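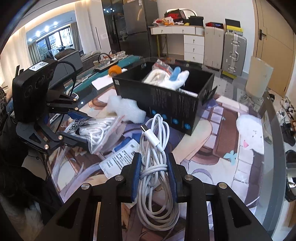 White USB-C cable, bundled and tied with its own tail, with the big black box behind it.

Floltside Spare Cable, White, USB-C
Item no. 1334
Sold singly or in a bag of 4

I'm Kulsoom Janjua and I run the cable side of the shop, so if you have a question about this one it lands with me. I've used these at home for two winters now (one by the bed, one in the kitchen, one that lives in my coat) and I like them a lot!

It's a plain white cable with a USB-C plug, long enough to get from the outlet behind my couch to my lap with slack to spare. It's soft, too. You can fold it into long loops, take a few turns around the middle with what's left over, and it stays put in a drawer. I do every cable in the house like that now - my sister thinks I've lost it.

How it comes
Singles ship in a paper sleeve. The bag of 4 comes in a clear zip bag, and please keep the bag, it's a good one. I keep mine in the box my last gadget came in, along with all the other cords I can't bring myself to throw out. If you're packing away a bigger device, put the cables in last, on top, and you won't be digging under the padding for them later.

What it's for
Charging phones, tablets, earbuds, small speakers. I get asked about monitors a lot and the answer is no, this is a charging cable and it won't carry a picture. For that you want the Broklow, which is thicker and costs more. Hanneke Geerts in our Peeters store has one set up on the counter if you'd like to see it running.

Care
Don't wrap it tight around the charger brick. Loose loops, tie in the middle, done. Wipe it with a barely damp cloth if it goes gray, unplugged of course.

Stock
We got 500 in at the end of February and the singles are going faster than I planned. Bags of 4 are fine for now. Orders in before noon go out the same day, except Tuesday, when the van comes early and I need them by 9.

Goes well with
Grisero wall charger, 2 ports
Broklow display cable
Floltside zip bags, clear, pack of 4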